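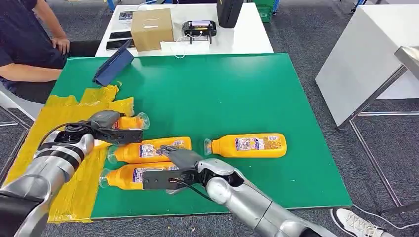 4.2 What people do with colored plastic

I went into the diaries expecting folks to be fussy about color, and wow, they weren't! We got 2744 entries from 667 households in Herath, and most people tossed colored bottles in with the clear ones (caps on, usually). Orange plastic with the printed label still on it, as in Figure 3, went into the same bag as the milk jugs.
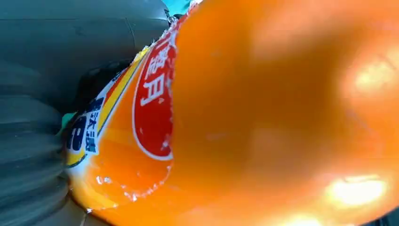 Labels were a whole other story. Only 14 households said they peeled them off every time, and when Rocío Fuentealba called them back, three told her they'd picked up the habit from a parent. I love that, but I can't do much with it statistically, so those calls stay out of the model in Section 5. I also left out the November entries – the pickup schedule changed that month and the diaries got pretty patchy.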